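Unit 5: Chores and machines – where things stand

Notes to go with the second half of the course. Read before the lab visit. The reading from Unit 4 on sensors is assumed.

1. What we mean by a chore

In this unit a chore is a short job that a person does with little thought, in a place that was not built for a machine. Folding a towel is a chore. So is putting a pan back in the right cupboard, or clearing a workbench at the end of a shift. Welding the same seam on a car door all day is not a chore in our sense. The part arrives in the same spot each time, the lighting never changes, and there is a fence to keep people out.

This matters because most of the success stories in automation come from the second kind of work. When you read that a plant runs with hardly any staff, look for the fixtures. Usually a great deal of money went into making sure each part shows up in a known position. Take the fixtures away and the same arm is close to useless.

Homes have no fixtures. Small shops have a few. The Brilach packing line we studied in Unit 3 had fixtures for the cartons but none for the returns bin, and the returns bin is where two people still work.

2. The parts of the job

Nearly every chore can be broken into the same steps. The machine has to find the object, work out how it is lying, pick a place to hold it, get there without hitting anything, close on it, move it, and let go of it in the right place. Students tend to put all the attention on the closing step. In the 589 failed attempts logged in the Debnath study (handout 3), closing the fingers was not the main trouble. Most of the failures came earlier, in judging how the object was lying, or later, in letting go.

Letting go deserves more time than it gets in the textbook. A cup can be set down on a table with a fair amount of slack. A shoe that has to go on a rack, next to another shoe, with the toe facing the right way, has very little. The fingers take up room too, and that room has to be free on both sides of the object when they open. A person solves this by shoving the neighbor over with a knuckle. Very few programs have anything like a shove in them.

3. Shoes as a test case

We use shoes in this unit for several reasons. They are cheap, every household has them, and tidying them is a job people would gladly hand over. They also cover a wide range of difficulty. A stiff clog keeps its shape when it is held. A canvas sneaker sags. A boot with a tall shaft flops over and changes its own outline halfway through the move. Laces are a separate problem and we leave them out.

The clog is the easy end of the range, and it is still not easy. The sides are curved, so flat finger pads touch it over a small area. The heel strap on many models can swing, and a program that grabs the strap has hold of something that may turn under the load. Openings in the upper help a camera tell one side from the other, but they also break up the surface the pads want to press on.

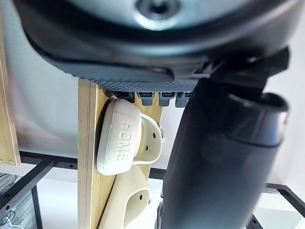
Pairs make it harder again. Two shoes of the same model look nearly the same to a vision system, and when one lies against the other the outline of the two together may be read as one odd object. A common fix is to take whichever shoe has the most of its outline showing, move it off, and look again. This is slow. It is also close to what a tired person does with a heap by the front door, so we should not be too hard on it.

Then there is color. Light shoes against a light wall or a light wood surface give weak edges in a plain camera image. Depth sensing helps, though it has its own trouble with shiny surfaces and with holes. In the lab you will be asked to try the same pick with a light and a dark backing and write down what changes.

4. Speed and cost

The question students ask most is when they can buy one. Try the arithmetic first. Suppose a machine sorts and shelves a pair of shoes in 73 seconds and a person does it in 5. For a home this may not matter at all, as the machine can work while the family is asleep. For a shop floor it matters a great deal. A stockroom that handles 2,000 pairs a day would need more than 40 hours of machine time to do it, so one machine can't keep up even running around the clock.

Now add the misses. If one try in ten fails and the machine notices, it loses time. If it fails and does not notice, a person has to go looking for the shoe. Those two cases are often lumped together in sales material. Keep them apart in your own write-ups.

The Nolisley trial took a middle road. The machine did the plain cases and set the rest aside in a tray for a person. Staff liked it well enough, but the tray filled up faster than planned in the weeks when new styles came in. August was the worst month. The maker's figures for that trial leave the tray out, and you should say so if you cite them.

5. So, can they do chores yet?

My answer for this course is: some, in some places, with someone nearby. Vacuuming a floor was solved by changing the chore until it suited the machine. A round thing that bumps its way around a room does not clean the way a person does, and most owners have learned to pick up cables before they start it. Dishwashers did the same thing much earlier. They wash but they don't clear the table.

Picking up mixed objects by hand, or by gripper, has moved along a good deal. It works on a good day with objects the system has met before. The gap between a demonstration and a week of unattended work is still wide, and short films of single tries tell you very little about it. Ask how many tries there were, who put the objects back between them, and how they were placed.

6. For the lab visit

Bring the Ovside worksheet, printed. Closed shoes only. Keep long sleeves and lanyards away from the arm, and stay behind the line on the floor when it is powered.

Work in pairs. Each pair runs the same pick with three kinds of shoe and records, for every try, which step from section 2 went wrong. "It dropped it" will not be accepted as an entry. Write down where the pads were touching, whether the shoe turned in the grip, and whether the arm had finished moving when it fell.

Leave a column for cases you can't decide. Past groups have forced every try into a step and the results were hard to use.

Write-up: two pages, plus the table. Due 1/31/18, on paper, in the box outside the office.

Next unit: cloth. Bring a dish towel.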